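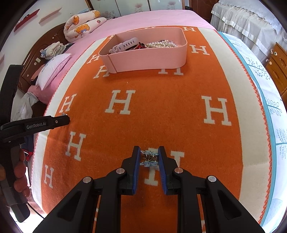
Hair clip held between the two pads, orange blanket underneath, tray of accessories farther back.

Small things are the hard part of this job. I have been recording examples with hand-held grippers for a while now, mostly at home and mostly on beds and tables, and the big soft items stopped giving me trouble early on. A folded shirt forgives you. You can close on it a little off center and it still comes up. A hair clip does not forgive much, and it took me most of an evening to get a set I was willing to send in.

The task is called Mukwood on the list. All the tasks have names like that, and as far as I know the names mean nothing. Mukwood is sorting small accessories: pick one thing out, move it to a clear spot, let go, open the jaws fully, go on to the next. The order I was given was 40 clean examples, with two grippers in use, one per hand. Clean means no drops and no fingers in the way, and no long pause where you are plainly thinking about what to do next.

I recorded 70 to get the 40. That is a worse rate than I had with the kitchen tasks.

Most of the bad ones came from the claw clips. The teeth are curved and the outside is decorated, so there are not many flat places to hold. If you close on a decoration at an angle, the clip turns as you lift. What worked was coming in so that the pads meet both outer sides at the same time, then waiting a beat before going up. The pads have ribs and they give a bit, which helps. I also learned to squeeze less. My habit from using my own fingers is to press harder when something feels unsure, and with a claw clip that only makes it pivot.

Beaded strands were the other problem. They tangle with each other, and lifting one means lifting three. I asked whether a tangled lift counts as a failure. The answer was to keep it if I set the bundle down and separated it with the second gripper, and to throw it out if I shook it loose. So I did a number of them as two-hand examples, one side holding and the other pulling. Those are slow and my wrists felt it the next morning.

Watch straps are easy. I saved them for when I was tired.

A note about surfaces, for anyone else doing this kind of work. I used to clear everything and lay down a plain sheet, thinking a tidy background would be better. The reviewer at Sonholm told me to stop. They want the same objects on busy cloth, on print, on stripes, with ordinary household things around. A model that has only seen a clip on a white sheet may not do well with one on a patterned blanket. So now I use whatever is on the bed. The one thing I still do is pull the blanket flat where I am working — a fold under a small object changes its height, and I end up reaching for a place where it isn't.

I also changed how I label. At first I wrote my notes after the whole batch, and by then I couldn't tell one clip from another. Now I stop every few examples and write down which item, which hand, and whether I had to regrasp. Regrasps are allowed, up to 2 in one example. I used to delete those on my own, and I regret it a little. Seeing a bad first grip and then the correction is worth something to the people training on it, or so the guidelines say.

The batch went in on February 10, 2023, and came back with four rejected, all of them beads. I had enough spares to cover it.

Next on the list is Prodska, which is socks. I expect to get through that one faster. After that there is a jewelry task with earrings in it, and I haven't decided whether to sign up. The backs on those are tiny, and I would want to try a few with the recording off first.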